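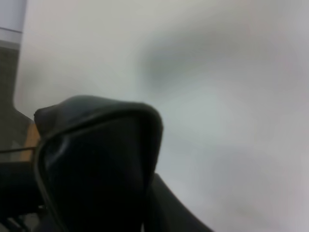
About Pleria

Pleria is a technical translation and documentation company based in Brirness. We translate, edit and maintain operating manuals, service bulletins, parts lists and safety data sheets for makers of pumps, boilers, weighing equipment and agricultural machinery. We don't take on marketing copy, literary work or sworn translation of personal papers.

The company was set up by Urszula Szewczyk and Dehua Luo, who had worked together in the documentation department of a valve manufacturer. It traded as Trendico until March 2016, when the name was changed to avoid confusion with a clothing wholesaler. Contracts signed under the old name remain in force.

Languages

We work between English, Polish, Spanish and Mandarin Chinese in all directions. German, French and Irish are offered into and out of English only. Each text is translated by a person whose first language is the target language and is then read against the source by a second person. The second reader has no access to the translator's notes during the first pass. Where the two disagree on a technical term, the question goes to the client in writing and the answer is entered in the client's term base.

Term bases

A term base is a list of approved terms with their equivalents, a definition and a source. We hold 211 of these at present. The largest covers hydronic heating. Each term base belongs to the client for whom it was built and is supplied on request as a spreadsheet or in TBX format, including after the end of a contract. Entries are not carried over from one client to another, even where both make similar goods.

Rejected terms are kept in the file and marked as such. A translator who types one receives a warning.

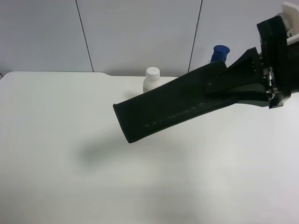 Manuals are delivered in the format in which they were received. For structured documents (DITA, DocBook, S1000D) we return valid files and a validation log. For page layout files we reset the text, adjust line breaks and tables, and check cross-references against the page numbers of the final version. Text inside drawings is translated where the drawing is supplied in an editable form. Otherwise a numbered key is placed under the figure.

Standard turnaround for a manual of up to 90 pages is 13 working days from receipt of the final source text. Changes made to the source after work has begun are handled as a separate revision and listed in a change table.

Staff

Urszula Szewczyk: managing director, Polish and English
Dehua Luo: head of terminology, Chinese and English
Eusebio Chambi: senior translator, Spanish
Bartosz Wysocka: layout and file engineering
Konrad Mazurek: quality and client records

Irish work is coordinated by the Ó Ceallaigh office, which joined the company as a separate branch and keeps its own name on invoices.

Records and confidentiality

Source files, translations and correspondence are stored on our own servers and backed up each night to a second site. Files are deleted five years after the last order unless the contract states another period. Unpublished product information is open only to the people assigned to the job. Machine translation services run by third parties are not used on client text.

Enquiries

Please send a sample of the source text, the target languages and the required file format with any request for a quotation. Quotations are priced per source word, with layout charged by the hour, and remain valid for one month.

Page last revised Thursday, October 19, 2023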